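**Packing room** — a room, or part of a larger building, set aside for wrapping, labelling and sorting goods before they are sent out. Entry last reviewed 2019-01-20.

A packing room is distinct from a warehouse, where goods are kept for longer periods, and from a loading bay, where they are handed to a carrier. In small firms the three may share one floor. In larger ones the packing room is usually placed between the other two, with separate doors for goods coming in and parcels going out.

## Origins

Rooms for packing were a regular part of shops, mills and potteries long before the term came into general use. Fragile wares were laid in straw, bracken or sawdust, and crates were nailed shut on the spot. The work was heavy and often dirty, and the room was commonly placed at ground level beside a yard. Paper and string took the place of loose filling for lighter goods, and the bench then became the centre of the room.

The spread of postal trading changed the work again. Orders became smaller and more varied, and a single packer might handle cloth, tools and books in one morning. Printed order slips, pigeonholes and hanging scales date from this stage in most trades. Clear plastic sleeves later became common for small goods, as the contents could be checked without opening the wrapping.
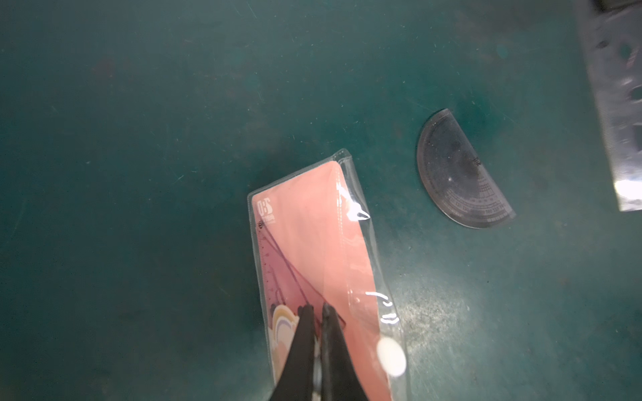

*Clear plastic package on a dark teal work surface.*

## The bench

The bench is the main piece of furniture. Its height depends on whether the packer stands or sits and on the depth of the boxes in use. A bench suited to flat envelopes is too high for work with deep cartons, and rooms that handle both often keep two levels. At the Stornel works the standing benches were fixed at 800 mm and the seated benches were made adjustable.

The top should be smooth enough for paper to slide on and firm enough for writing. Dark tops show dust and scraps readily, and they reduce glare under strong lighting. Pale tops make dark goods easier to find. Wear tends to gather in one place, usually just in front of the packer, and tops which can be turned end to end last longer.

Tape, knives, labels and pens are kept within arm's reach. Rolls of paper are mounted at one end of the bench or on a bar beneath it. The waste bin is best placed on the side away from the aisle, so that it does not have to be moved when a trolley passes.

## Walls and hanging storage

Wall storage keeps the bench top clear and is favoured in narrow rooms. The usual forms are shelves, pegs, rails with hooks, and baskets. Rails allow the spacing to be changed as the work changes, while pegs are cheaper and harder to dislodge. Baskets are used for soft or awkward items such as cloths, spare rolls and returned labels. Open wire is preferred to solid sides in dusty trades.

Weight is the chief limit. A rail holds only as much as the wall and the brackets behind it, and older partition walls may need a backing board before anything is hung. Heavy items are kept low whatever the strength of the wall.

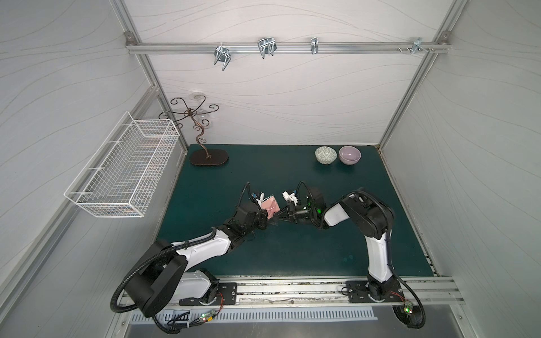 Garnet Robichaud has objected that writers on the subject give too much attention to storage and too little to the floor, and that a packer who stands all day on bare concrete will work slowly however well the tape is placed. The point is widely accepted in later handbooks. Cushioned matting, once confined to seated areas to deaden noise, is now laid along the full length of standing benches in many rooms.

## Order of work

Most packing rooms follow one of two methods. In the single-packer method, one person takes an order from the shelf to the finished parcel. In the line method, each person carries out one step and passes the order along. The first is slower to supervise but makes it easier to trace a mistake. The second suits large numbers of similar parcels and is poorly suited to mixed goods.

The Soltani warehouse ran both methods side by side during a trial in April, using 13 benches. Its report favoured the single-packer method for orders of up to 3 items and the line method for anything larger. The Drillinix stores, dealing mainly in loose fixings, reached the opposite view and kept the line for its smallest orders — the goods there were so alike that errors were seldom made in picking and most often made in labelling.

Checking may be done at the bench or at a separate table. A separate table finds more errors, but it adds a step and can become a bottleneck late in the day, when carriers are due.
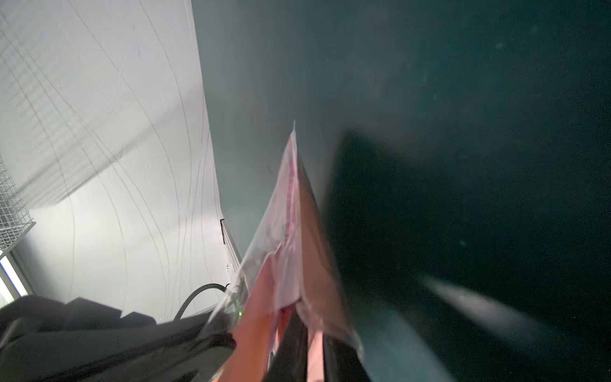
*Reading time: 3 minutes*

## Light, air and noise

Even lighting matters more than strong lighting. Shadows across the bench make print hard to read and lead to misplaced labels. Lamps are therefore set in front of or directly above the packer, never behind. Pale walls help to spread the light, though plain white may be tiring where there are no windows, and a light pattern or a soft grey is sometimes chosen.

Cardboard sheds fine dust, and rooms where many cartons are cut need steady airflow. Tape guns are the main source of noise. At Endgate, where 277 parcels were recorded in the busiest shift, hand-torn paper tape was brought in after complaints from the office next door.

## See also

- Carton
- Loading bay
- Mail order
- Workbench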